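Two Arms and a Messy Desk

Hivico rents out its desk-tidying station for 402 dollars a month. Its product lead calls that "cheap for a second pair of hands." I asked whose hands she had in mind.

"Offices. Schools. Anyone with shared desks," she said. The software comes from Reisinger, the support line from Fevitz, and she could not tell me which of the two I should call when an arm stops.

How many objects does it know? "Nine kinds, reliably." The brochure says 200. She said the larger number was "what the model has been shown" — a generous way to count.
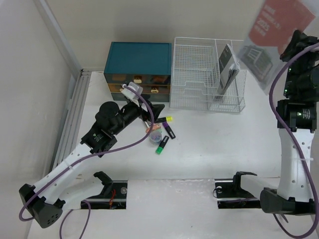
What it's like with pens

Highlighters are the standard test, and she was frank about them. "Anything that rolls is a bad day." Clear plastic sleeves are worse, she said, as they bend and catch the light.

I asked for a success rate over 100 tries with a sleeve. She promised to send one from the Hiltivberg office in January. It hasn't come, and the rental contract still runs a full year.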